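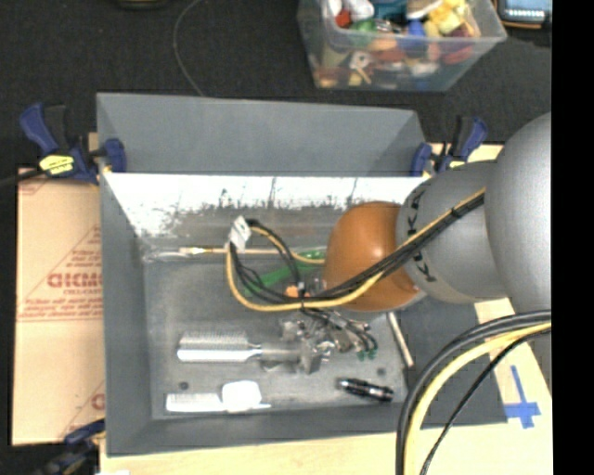 A robot arm and its cable bundle over a grey bin.

Checking a celebrity property story before you file

By Erlinda Buenaventura, Henstead entertainment desk

This procedure covers stories in which a musician, actor or athlete is reported to have bought real estate. It applies to houses, land, commercial buildings and islands. It does not cover rentals, hotel stays or engagements, which have their own pages.

The worked case is the Amegashie Point story from January, in which the singer Trilludano was reported to have paid $745,000 for a beach house. Only part of that report could be confirmed, and the wording changed accordingly.

What you need

Access to the land titles search for the relevant state or country
A copy of the original post or article, saved with its URL and time
The Zikex log for the story (open a new entry if there isn't one)
A contact for the artist's management or label

Step 1. Find the first source

Work backwards from the version you saw. Open each article, note who it credits, and go to that outlet. Repeat until an article credits a document, a named person or a post by the artist. Enter that item in Zikex as the root source. Everything downstream of it counts as one source, however many sites have run it.

If the trail ends at an outlet owned by the artist or by the artist's label, mark the entry "related party". The report can still be used, but the ownership must be stated in the copy.

Step 2. Save the post

Artists edit and delete captions. Save the full text, the account handle, the time of posting and any video. If the post is a story that expires, record the screen with the clock visible. Do not rely on an embed.

Read the caption for what it claims. "Home", "new chapter" and a key emoji do not state a purchase. In the Amegashie case the caption read "my place now". We quoted it in full and attributed it.

Step 3. Identify the property

Look for a listing with matching photographs. Compare fixed features: rooflines, window spacing, pool shape, the line of the shore. Furniture and paint are poor evidence. Two matching fixed features are the minimum for an internal note; get the address confirmed by a second route before going further.

Do not publish the street address of an occupied home. Suburb or region is sufficient.

Step 4. Search the title

Order a current title search using the lot and plan number from the listing. Check these fields in order:

Registered owner
Date of last transfer
Consideration, where the register shows it
Mortgages and caveats

A sale that has exchanged but not settled will still show the vendor. Wait, then search again after the expected settlement date. Enter both searches in the log.

If the registered owner is a company or trust, order a company extract and look for the artist, a spouse or a known business manager among the directors and shareholders. A manager's name on the extract does not establish that the artist is the buyer. Write "a company linked to" and explain the link.

Step 5. Treat the price separately

The asking price, the reported price and the registered price are three different figures. Label each one. The $745,000 for Amegashie Point was the asking price, repeated as a sale price by every outlet that followed. We ran it as the asking price.

Where the price is in a foreign currency, convert at the rate on the transfer date and round to no more than three significant figures. Put the original currency first.

Step 6. Ask for comment

Email management with the specific claims listed one per line, and give a deadline with a time and time zone. Six hours is the minimum for a story that isn't breaking. Follow up once by phone. Record a non-reply as "did not respond by deadline", with no adjective.

Step 7. Word the headline

Title confirmed in the artist's name: "buys"
Title held by a linked company: "linked to purchase of"
Artist's post only: "says" or "claims"
Other outlets only: hold the story

The standfirst is limited to 200 characters and must carry the same level of certainty as the headline. Social copy is limited to 100 and may not be stronger than either.

Corrections

If a later search contradicts the story, amend the text, add a dated note at the foot and change the headline if its verb is affected. Notify the desk so that syndicated copies can be updated. Leave the Zikex entry open until each of them has been checked.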